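Bernine opens collection of household robot examples made in simulation

Jusau, 28 August 2023 – Bernine, a developer of learning software for robot arms, today announced the release of Pidodura, a collection of examples that shows robot arms how to handle common things in a home. The first release contains 1,221 examples, and all of them were recorded in simulated rooms. Research groups and schools can request access from today without a fee.

Each example in Pidodura is one complete attempt at a task, performed by a person who guides a simulated arm from a desk. The computer saves the movement of every joint, the opening and closing of the gripper, and the view from several virtual cameras. A short sentence in everyday language is then added, so that the learning system can connect the words with the movement.

"A system that learns from examples can only be as good as the examples we give to it," said Diệp Khương, head of data at Bernine. "In the beginning we recorded mostly simple tables with one object on them. The system learned this very well, and then it failed when we put the same object on a chair. We understood that we must change the places also, and this is what our team has done since May."

The collection now includes 258 room layouts. Objects are placed on tables, shelves, chairs and floors, at different heights and often close to each other. The light in the room is also changed between layouts, because strong shadows on the floor or on the furniture can confuse a system that has seen only even light.

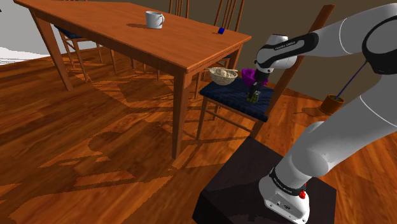
A simulated dining room in Pidodura, with a Franka Emika arm working above a chair seat that holds a woven bowl and a small glass jar.

The examples were recorded by operators in two offices, one in Jusau and one at the partner company Hoàng, which also made many of the 3D models of the furniture. New operators practice for two weeks before their recordings are accepted. Every recording is checked by a second person, who looks for sudden jumps of the arm, objects that pass through each other, and sentences that do not fit with the task.

Attempts that did not succeed are kept as well. Pidodura contains 351 of them, in addition to the 1,221 complete examples, and they are stored in a separate folder with a note on where the problem started.

"We had a long discussion about the failed attempts," said Folke Ljungberg, who leads the simulation work. "Some colleagues wanted to delete them. But a system should also learn how a bad grasp looks before the object falls. When the user does not want this part, it is easy to leave it out."

Bernine says that simulation does not replace recordings with real arms. Friction, soft materials and liquids are still difficult to copy in a computer, and tasks with cloth are not part of the first release. The company plans to record a smaller set with real arms at Hoàng and to compare the two – layout by layout where this is possible.

"For us the simulated rooms save much time, as we do not need to carry furniture," said Thảo Kim, project manager at Hoàng. "An operator can finish one task in the dining room and begin the next one in a kitchen a moment later."

Access to Pidodura is given after a short application, in which the group describes its planned use. The package includes the recordings, the room layouts, the sentences and a guide in English and Vietnamese. Companies that wish to use the collection in a product need a separate agreement.

About Bernine
Bernine develops software that helps robot arms learn from human examples. The company is based in Jusau and works with partners in furniture modeling, simulation and robot research.

Press contact
Yuto Mizuno, Communications, Bernine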